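The open day at Jesgate began at 9 in the morning, and the robotics group had set up three benches before the first visitors reached the second floor. The group's lead engineer agreed to talk between sessions, on condition that the questions stay with the equipment.

The main bench runs Kornari, the group's name for its small-tool handling program. "We work on contact," the engineer said. "Motion through free space was solved well enough for our purposes years ago. The trouble starts in the last 3 millimeters, when the tool touches something that bends."

Soft materials are the hard case. A rigid part can be measured once and then trusted. A sheet of soft material changes shape as soon as it is gripped, and the planner has to work from a surface that no longer matches its model. "You can't store the shape," the engineer said. "You store how far off you are willing to be."

Most of the control software was written in house. The exception is the calibration package, Livard, which the group licensed and then modified. It compares the commanded position of the tip with the position found by the camera and logs the difference. The group keeps 2000 of these records on the bench computer and discards the oldest as new ones arrive. 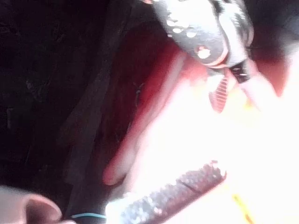
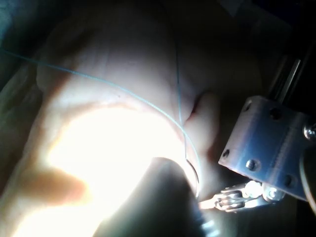

Suture needle and thread, with the jaws close by.
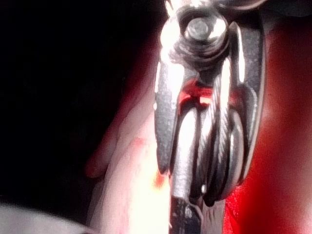 Lighting took up a larger share of the conversation than expected. Close work needs strong light, and strong light produces glare on pale or polished surfaces. The engineer described this as the main source of lost data. "If the pixels are white, there is nothing to track. We can lower the exposure, but then the background goes black and we lose the reference points." The group has tried 13 lamp positions and has not settled on one.

Asked about failure rates, the engineer gave a figure for a single test only. In a bench trial of a repeated grasp and release, the controller completed 996 cycles before it was stopped for a worn pad. "That was a rigid target in fixed light. I would not quote it for thread."

Thorlacius, the supplier of the group's force sensors, had a table by the door with data sheets and a cutaway sensor. Visitors could press on it and watch the reading change on a screen. The sensor's zero drifts as the housing warms up, so the group resets it at the start of each session.

The next change planned for Kornari is a slower approach speed near contact. The engineer expects it to lengthen each run and reduce the number of dropped grasps. The revised controller will be tested on the main bench in May.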